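Home | Data | Hardware | Notes | Contact

# Bavach two-arm packing set – README

Hello, and thank you for downloading this! Bavach is a modest collection of recordings we made at Sukudon while trying to decide which fingertips to keep on our pair of tabletop arms, and along the way it grew into something we thought other people might like to have too (we certainly would have, back in September when we started).

## What is in it

There are 2,555 recordings of paper-bag and snack-packet work, of which 2,063 were done with the wide fingertips and the rest with the older narrow set, which we call Forkau in the file names. Both arms are on the same front rail the whole time, and the fixed camera stays where it is, so you can compare the two sets without having to correct for anything. 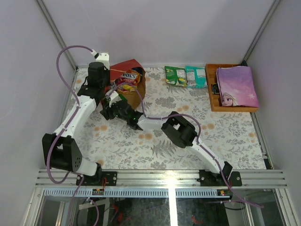
Shiny packets are the hard part, and I will happily bore anybody on the subject. A full packet gives you something firm to close on, but the crimped seam at either end is slick and thin, and the narrow tips tend to slide right along it. The wide tips forgive a sloppy approach much better – though they are clumsier when two packets overlap, and you will find a good many retries in the logs for exactly that reason. We left the retries in.

## Labels

Each recording has a plain text file with the fingertip set, the arm that made the first grasp, and one of three outcomes: held, slipped or dropped. Meriem Cherkaoui went through all of them by hand, and then very patiently went through 51 of them a second time when we changed our minds about what counts as a slip. A packet that shifts in the fingers but still gets where it was going is "held". Please keep that in mind if you compare with the older Benmoussa labels, which were stricter.

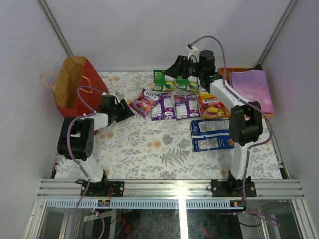
Cable slack matters more than we expected, especially on long reaches toward the back wall. If you build something similar, leave a generous loop at the wrist and check it every morning before you home the arms.

## Known problems

Gripper width is logged as commanded, so don't read it as a measurement. A handful of the early files have the left and right arm swapped in the header; the script fix_arms.py sorts them out, and it is safe to run it twice.

Last updated 2 January 2019

Related items
- Forkau fingertip drawings
- Benmoussa labels, first release
- Notes on homing two arms on one rail

Contact: Meriem Cherkaoui, Sukudon | © Sukudon | Back to top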